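十二月折腾了大半个月的腕部相机定位,终于有点能写的东西了!

先交代背景。我们在做的活儿是让机械臂在服务器主板上处理 CPU 插座这一块,夹爪要走到插座上方,对准,再往下。上层的任务规划是 Tane Ashby 写的,底层控制跑在我们自己的中间层 Cillo 上,我负责中间那段:从腕部相机的画面里算出插座相对夹爪的位姿,再喂给控制器。听起来就一个矩阵的事,对吧?我一开始也这么想,还跟 Declan Goodwin 说两个下午够了(他到现在还拿这个笑我)。

第一版用的是很老实的做法:找插座金属框的四条边,拟合直线,求交点,解 PnP。在仿真里漂亮极了。上真机就开始跳,重投影误差时大时小,有时候连着几帧很稳,然后突然整个姿态翻过去。我录了 1394 帧回放,一帧一帧看,发现问题基本集中在夹爪靠近的最后一段:框的下沿被指尖和连杆挡住,边缘检测很开心地把连杆的黑边当成了框的边。还有内存插槽,那一排长长的平行线,对直线检测来说简直是自助餐。 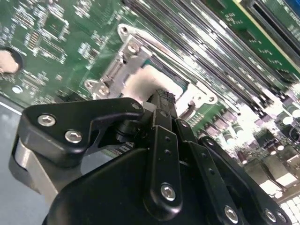

夹爪贴近插座时腕部相机看到的画面,右侧斜着的一排就是内存插槽。

后来的改法分两步。第一步是给夹爪做掩膜。相机装在腕上,夹爪本体在画面里的位置变化很小,连杆则跟着开合角走,所以我没上分割网络,直接拿 URDF 里的模型按当前关节角渲染一张轮廓图,往外膨胀几个像素,里面的特征点全部丢掉。渲染一次很便宜,而且跟控制器共用同一份关节状态,时间戳对得上。这里有个坑:我最初用的是“最新”的关节状态,而图像到我手里已经晚了 37 毫秒,夹爪一动掩膜就错位。改成按曝光时刻插值以后,边上那圈脏特征一下子干净了,看到曲线的时候我真的从椅子上站起来了。

第二步是不再只盯着插座框。主板上到处都是纹理:丝印、贴片电阻电容、安装孔,全是现成的特征,位置又是固定的。Catinca Preda 提议干脆把整块板当成一个大标定板来用,先离线建一张特征地图,在线只做匹配和跟踪,插座的位姿从地图里推出来。我们最后在地图里留了 1198 个点,框被挡掉一半也没关系,板子别的地方还在撑着。电容那片不太好用,金属顶面反光,有时候过曝,匹配上来的点飘得厉害,所以我给每个点加了个历史得分,老是不合群的就慢慢降权。

控制这边也顺手改了一点。以前是每来一个位姿就更新一次目标,视觉一抖手就跟着抖。现在中间夹了一层滤波,协方差从 PnP 那边一路传下来,视觉没把握的时候控制器就放慢,等下一帧。逻辑很朴素,代码加起来 56 行,其中一半还是日志。

说到日志,强烈建议把原始图像、掩膜、匹配点、关节状态放在同一个时间轴上看。我之前是四个窗口来回切,自己都快看晕了,后来写了个小回放工具,拖一下进度条全部同步,好几个 bug 都是拖着拖着看出来的,包括一个坐标系左右乘写反的(别问)。

还没解决的:换一个型号的板子就得重新建图,流程目前很手工;光照变化大的时候,地图里有一部分点会失效,得分机制反应偏慢。下一步想试试学习型的特征,看看在反光的金属件上能不能稳一点。另外接触之后视觉能给的信息很有限,力控那部分 Tane Ashby 已经开了个分支,等我把接口理顺了就合进去。

回放工具的代码整理一下会放出来,现在里面还有一堆写死的路径,见不得人。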